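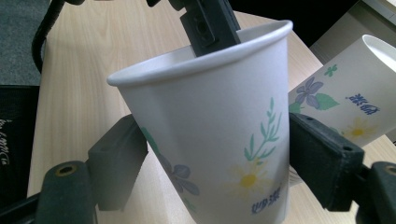
4. Setting out the paper cups

Before you start, wash and dry your hands. The Zaromon break corner has place for 16 cups on the tray. Keep the other cups in their sleeve until they are needed.

4.1 Open the sleeve at one end only. Do not tear it along the side, or the cups will collect dust.

4.2 Take out one cup at a time. Hold it by the outer wall, below the rolled rim. Please do not put fingers inside the cup.

4.3 If two cups stick together, turn the inner cup a little and pull slowly. Do not squeeze hard. A paper cup which is pressed too strong gets a fold in the wall and can leak there later.

4.4 Look at the rim. It must be round and closed all the way. Put away any cup with a flat or open rim.

4.5 Place the cup on its base, with the opening up. Leave 2 cm between the cups, so that a guest can take one and not touch the next.

4.6 Turn the printed flowers to the front. This is only for the look and can be left out when there is little time.

Note: The cups with the flower print and the characters 妙潔 go on the same tray as the plain ones from Ashworth. It is not necessary to sort them.

Caution: Fill hot drinks only up to some 2 cm under the rim. Do not put the cups in the microwave.

For a new sleeve, write to Ida Weidemann, room 21.

4.7 Close the sleeve with the clip and lay it back in the drawer.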